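Bedroom > Garnitz clothes rack > Setting up > 4. Placing and loading the rack

Reading time: 2 min

4. Placing and loading the rack

Before you begin with this section, the frame must be assembled and all feet must stand on the floor (see section 3). The bed should be made with its fitted sheet, so that you have a clean surface for laying out the clothes.
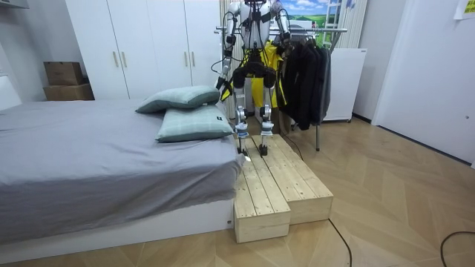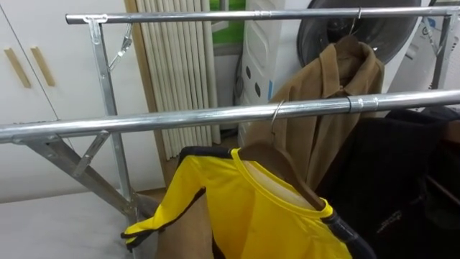
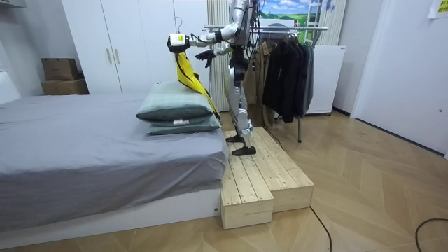

Fig. 4. First and third: bed with two pillows and the wooden step platform. Middle: rack with upper and lower bar.

4.1 Placing

1. Choose a place where the wardrobe doors can still open completely. Leave at least 50 cm free in front of the rack.
2. Open the folding legs fully and check the hinge brackets on both sides.
3. Push lightly on the upper bar. If the rack moves, turn the feet until it stands quiet.

Note: If you use a wooden step platform at the foot of the bed, put it directly against the bed. A gap between them is easy to step into.

4.2 Loading

1. Lay the garment flat on the bed and close the buttons or the zipper. The pillows can stay, but move them to one end.
2. Put the hanger in through the neck opening. For wide shoulders take a wooden hanger.
3. Hang jackets with long sleeves on the upper bar, and jerseys and other short pieces on the lower bar.
4. Pull the sleeves down, so that they do not lie over the next garment.
5. Keep the hooks away from the joint collar, where the two tubes meet. A hook which is pushed over the collar can scratch the finish.

CAUTION: Do not hold on to the rack when you step up or down. It is made for clothes and it will tip.

CAUTION: Do not load only one side of a bar. Begin in the middle and continue to both ends.

4.3 After loading

Check the joint collar again after about 2 weeks of use and tighten it by hand. If the collar does not hold any more, order spare part 689 from Stukeslow and write the bar length on the order. For folding the rack together, continue with section 5.

Text of this section: Svetozár Vaněk. Checked by So-ying Man, October.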